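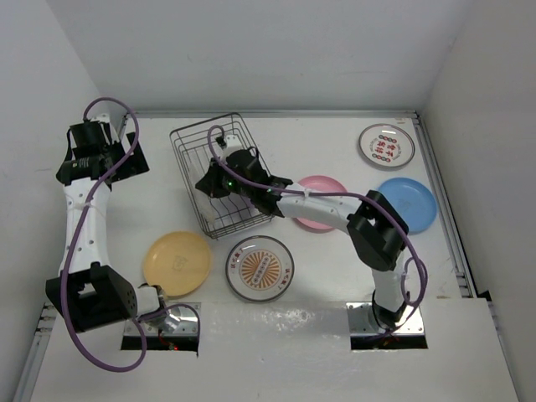

Figure 3. Plates and a dark wire basket on the white table.

I'll admit I went into the dish part of this study thinking plates were plates – and then I spent a whole January looking at them! Our household set (we call it the Nosent set) mixes plain colored plates with printed ones, and the mix matters more than I'd guessed. A yellow plate with a faint logo is one kind of thing to look at, and a white one with a pattern and red lettering is quite another. We logged 104 layouts in all, and I have favorites.

The rack gets its own row in our tables. It's thin wire, with curved dividers to hold plates upright, and we set it near the back of the table at a slight angle, the way it ends up on my own counter at home.
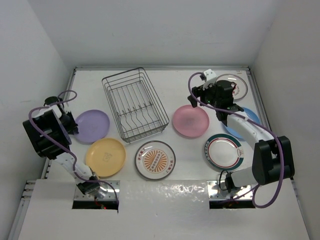

3.2 Color and surface

Plain plates were rated on a 40-point scale we borrowed from our earlier Kerekes study, with color and surface marked apart. I like the blue one best (yes, I know, very scientific).
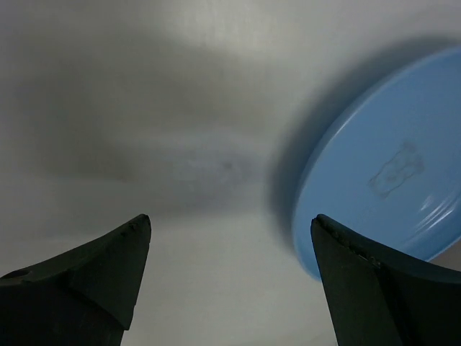
Figure 4. Light blue plate with a molded mark on its face.

The mark has no words we could read, so we filed it under "relief, no text" and moved on. Glare along the rim went in a separate column, and I'd keep it that way in any later round.

We also kept notes on bare white surface, small specks and all – they're easy to skip when you're busy with plates. 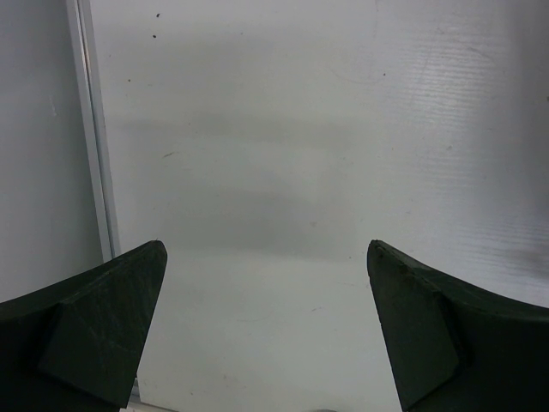 3.3 Scoring the layouts

Each layout was scored 2 times, with a break of 60 minutes in between.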